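Cendside Community Kitchen – Fire and Electrical Inspection, Dining Room and Servery
Checklist with comments, October round
Inspector: Firdevs Tekin. Site contact: Panya Saengthong.
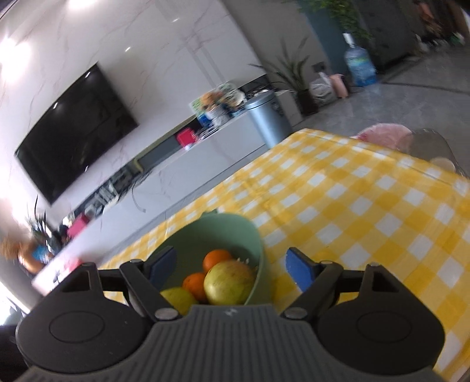
Codes used: S = satisfactory, A = attention needed, F = fail, N/A = not applicable. Items coded A are to be closed before the next round. Items coded F stop use of the equipment or area until re-inspected.

1. Exits and escape routes

1.1 Main exit door opens fully without a key – S
1.2 Rear exit door opens fully without a key – A
Comment: Panic bar works but needs two pushes. Latch plate is out of line with the strike. Adjust and retest.
1.3 Exit route clear to full width – A
Comment: Stacked chairs by the coat rack reduce the width. Moved during the visit. Mark the floor with tape.
1.4 Exit signs lit – S
1.5 Emergency lights, function test – F on unit 3, S on the rest
Comment: Unit 3 (corridor to restrooms) did not come on when the circuit was switched off. Battery date code not readable. Replace the unit, not the battery; this model has been changed twice already. Corridor closed to the public until retest.

2. Extinguishers and blankets

2.1 Extinguishers mounted and visible – S
2.2 Gauges in the green – S
2.3 Service tags in date – A
Comment: Tag on serial 3374 is missing. Panya Saengthong reports it was serviced with the others. Service record to be sent to the inspector.
2.4 Fire blanket within reach of range – S
Comment: Relocated since the last round, as requested.

3. Electrical

3.1 Panel access clear – S
3.2 Circuit directory matches breakers – A
Comment: Breaker 20 is labeled "dishwasher" but feeds the servery outlets. Relabel.
3.3 GFCI outlets trip on test button – S
3.4 Cords and plugs free of damage – A
Comment: Budeo plate warmer has a nick in the outer jacket near the plug. Inner insulation not exposed. Replace cord.
3.5 No extension cords used as permanent wiring – F
Comment: Coffee urn was running from a light-duty cord behind the serving counter. Cord removed. Urn not to be used until it has its own outlet. Same finding last round – please see that it does not come back.

4. Heating and hot holding

4.1 Water heater relief valve piped to drain – S
4.2 Combustibles kept clear of wall heaters – A
Comment: Curtain at the east window hangs over the heater grille. Shorten or tie back.
4.3 Steam table thermostat cutout – S
Comment: Cut out at 186 °F on the inspector's probe.

5. Records

5.1 Alarm test log up to date – S
5.2 Drill log – A
Comment: Drill entered, but evacuation time left blank.
5.3 Posted occupant limit – S
Comment: Sign reads 200.

Retest of 1.5 and 3.5 on request to Firdevs Tekin. Electrical work assigned to Vasilis Vukadinović. Copy to Duangjai Nuchit for the site binder.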